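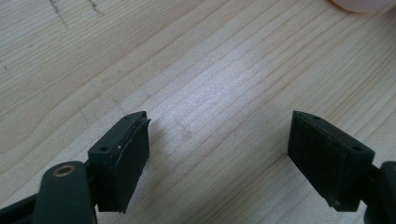

決済システム論 講義ノート 第8回
時点ネット決済と即時グロス決済

8.1 本回の範囲

前回は、顧客の送金指図が銀行間の債権債務に変換されるまでを扱った。本回は、その債権債務を中央銀行預金の振替によって消滅させる段階、すなわち銀行間決済を扱う。利用者が携帯端末で送金を完了した時刻と、銀行間で最終的な資金移動が行われる時刻は一般に一致しない。両者の間に残る未決済残高が、以下で論じるリスクの源泉である。

使用する用語を定義しておく。

指図（payment order）：仕向銀行から被仕向銀行への支払いを求める電文。
清算（clearing）：指図の伝送、照合、および必要に応じた差引計算。
決済（settlement）：清算で確定した債務を履行し、消滅させること。
ファイナリティ：決済が取消不能かつ無条件となった状態。
日中流動性：営業日中の支払いに充てることのできる中央銀行預金および当座貸越枠。

清算と決済は日常語では混同されやすい。答案では必ず区別すること。

8.2 設例

以降の計算では、次の4行からなる仮定の決済網を用いる。行名はCadura、Clornside、Donnelly、Cedsideとする。営業日中に次の8件の指図が発生したものとする。単位は億円。

(1) CaduraからClornsideへ 90
(2) CaduraからDonnellyへ 40
(3) ClornsideからDonnellyへ 70
(4) ClornsideからCaduraへ 60
(5) DonnellyからCedsideへ 85
(6) DonnellyからCaduraへ 30
(7) CedsideからCaduraへ 25
(8) CedsideからClornsideへ 50

グロスの合計は450である。手数料および利息は考慮しない。

8.3 時点ネット決済（DNS）

時点ネット決済では、指図を一定時刻まで蓄積し、差引計算の結果のみを決済する。差引の方法には二者間と多者間がある。

8.3.1 二者間ネッティング

各行の組ごとに、相互の支払いを相殺する。

CaduraとClornside：Caduraの支払い 30
CaduraとDonnelly：Caduraの支払い 10
ClornsideとDonnelly：Clornsideの支払い 70
DonnellyとCedside：Donnellyの支払い 85
CaduraとCedside：Cedsideの支払い 25
ClornsideとCedside：Cedsideの支払い 50

決済額の合計は270となり、グロスの450に対して6割に圧縮される。相互に指図が存在する組は(1)(4)と(2)(6)の二つに限られるため、圧縮はこの二組からしか生じない。

8.3.2 多者間ネッティング

各行について、全参加行に対する受取総額から支払総額を引く。

Cadura：受取115、支払130、ネット −15
Clornside：受取140、支払130、ネット ＋10
Donnelly：受取110、支払115、ネット −5
Cedside：受取85、支払75、ネット ＋10

ネット額の総和は必ずゼロになる。検算に用いること。負のネット額をもつ行の支払いを合計すると20であり、グロスに対する比率は約4.4%である。

多者間ネットの法的な位置づけには注意を要する。差引計算をしただけでは、各行の債務は原取引の相手方に対するものとして残る。計算上の純額を法的にも有効な純額とするには、中央清算機関による債務引受、または更改に相当する契約上の手当てが必要である。この手当てがない差引はポジション・ネッティングと呼ばれ、参加行の破綻時に管財人から否認される可能性がある。

8.4 DNSにおける破綻処理

決済時刻にCaduraが15を支払えなかった場合を考える。処理方式は大きく二つある。

8.4.1 巻戻し（アンワインド）

Caduraが当事者となっている指図、すなわち(1)(2)(4)(6)(7)をすべて除外し、残った(3)(5)(8)でネット額を再計算する。

Clornside：受取50、支払70、ネット −20
Donnelly：受取70、支払85、ネット −15
Cedside：受取85、支払50、ネット ＋35

変化幅は次のとおりである。

Clornside：＋10から−20へ、30の悪化
Donnelly：−5から−15へ、10の悪化
Cedside：＋10から＋35へ、25の改善

Clornsideは10の受取を見込んでいたところ、決済時刻の直後に20の資金を調達しなければならない。この調達に失敗すれば再度の巻戻しが必要となり、残る指図は(5)のみとなる。第一の不払額が15であるのに対し、Clornsideに生じる変動は30である。巻戻しにおける各行の変動幅は、破綻行のネット負債額ではなく、破綻行との二者間ネット額によって決まる。期末試験で誤答の多い箇所である。

さらに、被仕向銀行が顧客口座にすでに入金していた場合、巻戻しは銀行間の問題にとどまらない。入金記帳を取り消せるか否かは顧客との約款に依存する。即時入金をうたう小口送金サービスでは取消しを認めないことが多く、被仕向銀行は仕向銀行に対する信用リスクをそのまま負担する。

8.4.2 損失分担（ロスシェア）

当初の純額をそのまま決済し、不足する15を残存行が負担する方式である。分担基準にはいくつかの設計がある。二者間ネット債権に比例させる場合、Caduraに対する債権はClornsideが30、Donnellyが10であり、Cedsideは債務者であるため分担しない。したがって分担額は次のとおりとなる。

Clornside：15×30÷40＝11.25
Donnelly：15×10÷40＝3.75

均等割りとする場合は各行5となる。均等割りは計算が容易であるが、破綻行と取引のなかったCedsideにも負担が及び、参加行が相手方の信用度を監視する誘因を弱める。比例方式では、取引を拡大した行ほど負担が増えるため、監視の誘因は保たれる。

実際の制度では、事前拠出の担保、仕向超過限度額（ネット・デビット・キャップ）、流動性供給銀行との融資枠を組み合わせ、分担金の徴収を待たずに決済を完了できるようにする。

8.4.3 仕向超過限度額

仕向超過限度額は、各行のネット負債額に上限を課すものである。指図の到着ごとに計算上のネット額を更新し、上限を超える指図は拒絶または保留する。

設例で指図が(1)から順に到着し、Caduraの上限が100である場合、(1)の時点で−90、(2)を加えると−130となり、(2)は保留される。その後(4)の60が到着すると−30に戻り、(2)を受け付けても−70にとどまる。終了時点のネット額は15にすぎないが、日中の最大値はこれを大きく上回りうる。限度額は終了時点の値ではなく、日中の経路に対して課される。

8.5 即時グロス決済（RTGS）

即時グロス決済では、指図ごとに中央銀行預金の振替を行い、振替の完了と同時にファイナリティが成立する。参加行の破綻が生じても、決済済みの指図に影響は及ばない。その代償として必要流動性が増大する。

8.5.1 すくみ（グリッドロック）

設例の各行が20の残高を保有して営業を開始したとする。当座貸越は認められない。最小の指図は(7)の25であり、どの行も自行の残高のみでは1件も発出できない。各行は他行からの入金を待つことになり、全指図が滞留する。これがすくみである。

すくみと資金不足（デッドロック）は区別される。前者は、待機中の指図の全部または一部を同時に処理すれば解消できる状態を指す。後者は、同時処理を行っても実行可能な組合せが存在せず、追加の流動性を投入しなければ解消できない状態を指す。

8件を同時に決済した場合の必要額は、Caduraが15、Donnellyが5である。いずれも残高20の範囲内であるから、設例はすくみに該当し、資金不足には該当しない。同時処理後の残高はCadura 5、Clornside 30、Donnelly 15、Cedside 30となる。

8.5.2 流動性節約機能

待機中の指図の集合から、残高制約を満たす部分集合を選び、同時に決済する機能を流動性節約機能という。形式的には次の問題となる。

指図iの金額をa(i)、選択変数をx(i)とし、x(i)は0または1をとる。各行kについて、期首残高に、選択された指図による受取額を加え、支払額を引いた値が非負であることを制約とする。この下で、a(i)x(i)の総和を最大化する。

指図は分割できないため、整数計画問題である。規模が大きい場合に厳密解を求めることは実務上難しく、近似的な手順が用いられる。

設例でCaduraの残高のみを10に変更し、他の3行は20のままとする。全件の同時処理にはCaduraに15が必要であり、5不足する。Caduraの支払いを1件除外する必要がある。

(1)を除外した場合：Clornsideのネット額は−80となり、実行不能。
(2)を除外した場合：Donnellyのネット額は−45となり、実行不能。
(2)と(6)を除外した場合：Cadura −5、Clornside ＋10、Donnelly −15、Cedside ＋10。実行可能。

最後の組合せでは6件、金額にして380が決済される。(1)を含む除外では決済額が360以下となる。また(2)を除外する場合、Donnellyの支払いを併せて減らさなければならず、候補は(5)と(6)である。金額の小さい(6)を選ぶことで最適解が得られる。残った(2)と(6)は相手方が同一の組であるが、相殺してもCaduraの10の支払いが残る。処理後のCaduraの残高は5であるため、次の入金を待つ。

8.5.3 近似手順

代表的な手順を示す。

手順A：待機中の全指図を対象に、各行のネット額を計算する。
手順B：残高制約に違反する行がなければ、全件を決済して終了する。
手順C：違反する行があれば、その行の支払指図のうち優先度が最も低いものを1件除外する。優先度が同じ場合は到着の遅いものを除外する。
手順D：手順Aに戻る。

除外した指図は同一回の処理中には復帰させない。このため手順は有限回で停止するが、最適解は保証されない。設例にこの手順を適用すると、Caduraで(2)が除外され、次にDonnellyで(6)が除外される。到着順が最適解と一致した例であり、(5)と(6)の到着順を入れ替えると結果は変わる。各自で確認すること（演習2）。

8.6 支払時刻の戦略的選択

RTGSの下では、支払いを遅らせて他行からの入金を原資とする誘因が生じる。2行モデルで整理する。各行は午前または午後に支払う。午前に支払う行は、相手も午前に支払う場合を除き、日中貸越の費用cを負担する。午後に支払う行は、顧客対応上の遅延費用dを負担する。

両行とも午前：双方の費用はゼロ
一方が午前、他方が午後：午前の行はc、午後の行はd
両行とも午後：双方の費用はd

cがdより大きければ、両行とも午前、両行とも午後の二つが純粋戦略の均衡となる。cがdより小さければ、午前の支払いが支配戦略となる。前者の場合、いずれの均衡が実現するかはモデルの内部では定まらない。時間帯別の支払比率を定める規則（スループット規則）や、遅い時刻の指図に高い手数料を課す料金体系は、午前の均衡へ誘導する手段と解釈できる。

KerslakeとMacLeodの配布資料（以下KM資料）は、この点を模擬データで検討している。データは4行間の指図1804件からなり、スループット規則を課さない場合、金額ベースで約43%が最終の時間帯に集中する。資料の前半は読んでおくこと。後半の推定手法は次回扱う。

KM資料の記号は本ノートと一部異なる。Maxine Kerslakeの執筆部分では遅延費用をδ、Normand MacLeodの執筆部分ではdと表記している。内容は同一である。

8.7 二方式の比較

信用リスク：DNSでは決済時刻まで蓄積する。RTGSでは、入金記帳を振替後に行う限り生じない。
必要流動性：DNSでは小さく、RTGSでは大きい。流動性節約機能の導入により後者は縮小する。
ファイナリティの時刻：DNSでは指定時刻。RTGSでは指図ごと。
業務負荷：DNSでは決済時刻前後に集中する。RTGSでは日中を通じた資金繰り管理を要する。
障害時の影響：DNSでは差引計算の遅延が全参加行に及ぶ。RTGSでは停止時点までの決済は有効であり、未処理分のみが滞留する。

大口決済でRTGSが、小口決済でDNSが採用されてきたのは、1件当たりの金額と件数の違いによる。小口の即時送金では、顧客への入金を即時に行い、銀行間の決済を後刻の純額で行う構成と、銀行間も1件ごとに決済する構成が併存する。前者では、入金と決済の間の信用リスクを事前拠出の資金で全額覆う設計が一般的である。

8.8 演習

演習1　8.2の設例でDonnellyが5を支払えなかった場合について、巻戻し後の各行のネット額を求めよ。また、二者間ネット債権に比例する損失分担額を求めよ。

演習2　8.5.2の条件（Caduraの残高10、他行20）で、(5)と(6)の到着順を入れ替え、8.5.3の手順を適用せよ。決済される金額を最適解の380と比較すること。

演習3　8.6のモデルで、支払いを午後に行った行に追加手数料fを課す。午前の支払いが支配戦略となるfの条件を、cとdを用いて示せ。

演習4　多者間ネットの純額を用いた場合と、二者間ネットの純額を用いた場合とで、ある参加行に対する仕向超過限度額の意味がどのように異なるか、設例の数値を用いて述べよ。

提出は次回講義の開始時まで。計算過程を省略した答案は採点しない。演習4は2ページ以内とする。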